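Two-Arm Sorting Table: September progress report
For: Virgil Văduva, Paracha small builds fund
From: Grigore Dinu, Tostison shared workshop

Hi Virgil,

I promised you something shorter than last time, so let me start with the good news: both follower arms are mounted, wired and moving when we ask them to! The left one (we call it Aren, long story) had me worried for weeks with a shoulder joint that buzzed every time it held still. I swapped the power supply, then the cable, then finally the motor, and of course it was the motor. The old one is going back to the seller.

The lead arms, the ones you hold and move by hand, took longer than I told you they would. My first set of handles was too thick for anyone with small hands, so I printed new ones and sanded them down. They feel much nicer now and you can work with them for a good hour before your wrist starts to complain.
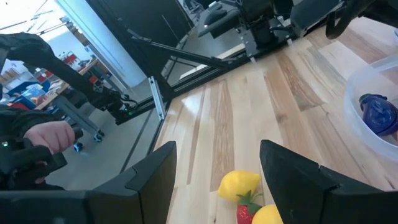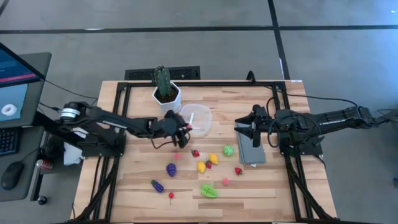 The recording side is where most of September went. We now have 547 saved runs, and I've thrown out another 60 that stopped partway or had a camera drop out. Most of the keepers are one simple job, pick up a piece of toy produce and put it in the clear container, and I think we should stick with that a bit longer before getting fancy. The lemons and strawberries are already on the table for every session, along with the grapes and the eggplant, and the folded gray cloth is there for the second job in the plan, which is unfolding and folding again. I've tried that one by hand a few times (badly, I'm out of practice with two arms at once) and I'd like to save it for the next period.

First training results, such as they are: I ran 20 trials with the lemon only and the arm got it into the container in more than half of them. The misses were nearly all the same kind, with the gripper closing a little early and pushing the lemon away. I have a hunch it's a delay between the wrist camera and the joint readings, so I'm going to line up the timestamps properly before I record anything else. It's boring work but I'd hate to double the pile and find the same problem in all of it.

Money: I'm 200 dollars under on hardware, mostly thanks to Grandico letting us have the rail brackets at cost. I'd like to move that over to spare motors if you're okay with it. One more buzzing shoulder and we'd be stuck waiting on shipping again, and I really don't want to lose another couple of weeks that way.

Still open from your last list: the emergency stop works but the button is in an awkward spot, and the written setup guide is half done. The wiring section is finished and the calibration section is a page of notes only I can read. I'll send you the guide when someone else in the shop has managed to follow it from start to finish.

Let me know about the motors when you get a minute, evenings are easiest for a call.

Grigore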